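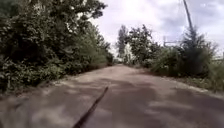 2. The lane - what we're asking for

narrow, trees and bushes right up to the left edge. say this early, people at the back wont know it

- dark line across the tarmac, looks like an old tar-filled crack. Ohemaa to cover surfacing, dont get dragged in
- dirt and bits along the foot of the shrubs - who sweeps it? ask Idurville parish
- shade!! keep the trees. cut back low growth only, not before January

cost: up to 4,000, Ekow has the breakdwon

pause for questions, then Zuweira on verges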